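Notes for talk, staff training morning, Chuensuk Adult Learning Center
Speaker: Jintana Somboon
22/07/2021

Slide 1. Title only. Wait for people at the back to sit down. Say who I am and that I taught evening classes for eleven years before moving to the library side.

Slide 2. Topic is writing by hand in adult classes. Most of our learners type everything on a phone. I am not here to argue against phones. I want to talk about the first ten minutes of a class and what we do with them.

Slide 3. The spelling group at the Ranura branch. 67 learners over two terms. They started each class by writing three sentences on a small board and holding it up. No names on the boards, no grades. Mention that Mieczysław Cieślak ran the group and is happy to take emails.

Slide 4. What the tutors reported. Fewer people waited for a neighbor to answer first. Tutors saw mistakes with double letters they had missed on worksheets. Two learners disliked it and used paper. That was fine. Read out the quote from the handout, slowly.

Slide 5. Cost. We spent $800 on boards, pens and cloths for all the rooms. The big wall board we priced for one room was $4000. Pens run out faster than you expect, so order refills in May before the budget closes.

Slide 6. Small boards. Leave this one up while people talk in pairs. Question for pairs: what would your group write in the first ten minutes? 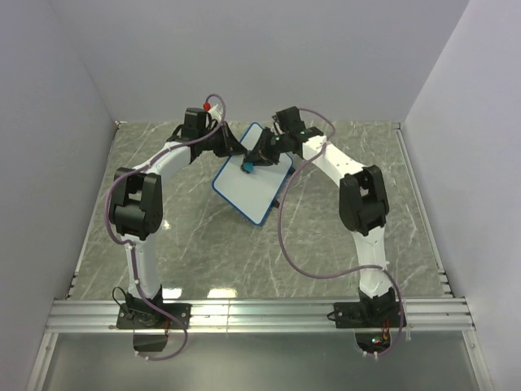

Slide 6: blank white board with blue edging.

Bring the room back after four minutes. Take two or three answers, repeat them into the microphone.

Slide 7. Things to avoid. Don't walk around correcting. Don't ask for full paragraphs, the board is too small. Wipe boards at the end of class, old ink is hard to get off.

Slide 8. Contact details. Handouts are by the door. If short on time skip 7 and go straight here.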